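Pendham Clothing Exchange Prepares for Winter Intake

13/10/2018

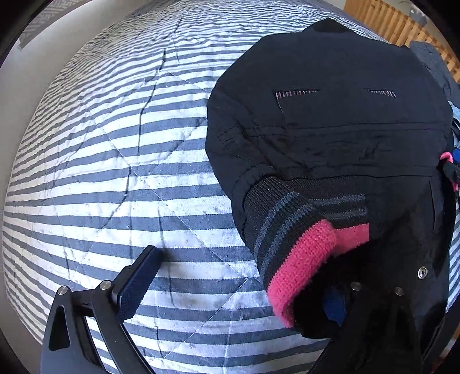

The Pendham Children's Clothing Exchange will extend its opening hours through December after receiving 1,313 garments in its last season, according to the exchange's coordinator, who spoke at its sorting rooms in Tindby.

Outerwear accounts for much of the work. The exchange issued 300 children's jackets last winter and has 124 ready for families at present.

"Parents ask us first about the cuffs," the coordinator said. "A knitted cuff keeps the wind out, and it is usually the first part of a jacket to wear through. We look at the outer band and at the seam where the knit joins the sleeve."

Each jacket is laid flat before it is accepted. Staff check topstitching, pocket openings and linings, and enter the result on a card that stays with the garment until it is issued. Donors are encouraged to do the same at home.

"A bed is the best place for it," the coordinator said. "Spread the jacket out, pull the sleeves straight and put a hand in every pocket. We have returned house keys, bus passes and one hearing aid."

Black jackets are requested more than any other color, in part because the Griffiths school district requires dark outerwear. The coordinator said that bright trim is permitted and that younger children often choose a jacket for it.

Small repairs are carried out by the Tosora sewing workshop, which mended 101 items for the exchange last season. Split linings and loose cuffs are accepted for repair. Garments with broken main zippers are not.

Donations may be left at the Tindby rooms during opening hours.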